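A garra da Vidmar

Quando entrei na Jarnik me deram um crachá, um armário sem chave e a manutenção da garra da Vidmar, que ninguém mais queria. Eu vinha de impressoras! Sabia trocar rolete, sabia xingar bandeja de papel, e de repente tinha na mão uma pinça preta de dois dedos que, segundo a ficha, fechava torta desde dezembro.

A ficha era uma beleza, aliás. Quatro páginas, três letras diferentes, e na última alguém tinha escrito só "piorou".

Fui perguntar para a Ankica Berisha, que estava na Detau, no andar de cima, desde os tempos de Grarkville e conhecia cada parafuso daquele prédio pelo nome (quase). Ela não levantou os olhos do sanduíche.

– Já soltou os dedos?

– Já.

– Os dois?

Eu tinha soltado um. Desci de novo.

Soltei os dois, limpei as faces de contato, passei o pincel nos furinhos, apertei tudo no torquímetro e anotei na ficha com letra caprichada, para contrastar. Depois veio a parte de que eu mais gosto até hoje, que é a prova do bicho mole. Bloco de metal engana: qualquer garra segura um bloco de metal. Já a pelúcia cede, e se um dedo chega antes do outro ela vira de lado e conta tudo. A nossa era a Laranja, assim mesmo, com maiúscula, porque já tinha mais tempo de casa do que eu. 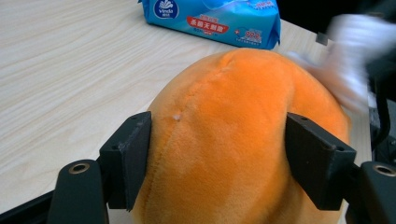
Na primeira rodada ela girou. Pouquinho, uma coisa de nada, mas girou, e eu fiquei olhando para aquilo com a cara de quem leu "piorou" na própria letra. Abri, fechei, abri, fechei. Sempre para a esquerda. Lá pela 22ª vez comecei a conversar com ela, e foi nessa hora que a Ankica apareceu na porta, claro.

– Ela responde?

– Só quando gira.

Ankica puxou um banquinho, pegou a garra, fechou bem devagar com o ouvido encostado na base e me devolveu. – Escuta. – Escutei. Tinha um estalinho, um tic quase no fim do curso, coisa que eu teria jurado que era o prédio. Desmontei a base inteira e achei uma arruela a mais de um lado só, fina feito unha, que alguém pôs ali para compensar uma folga que nem existia mais.

Tirei a arruela, montei, e rodamos 300 fechamentos, com a Ankica marcando risquinhos num papel e roubando meu café. No de número 134 eu prendi a respiração, porque ela espirrou e eu achei que fosse o tic. Não era!

Assinei a ficha às sete da noite. Embaixo do "piorou" escrevi "arruela", guardei a danada no bolso da camisa e fui procurar onde tinha deixado o casaco.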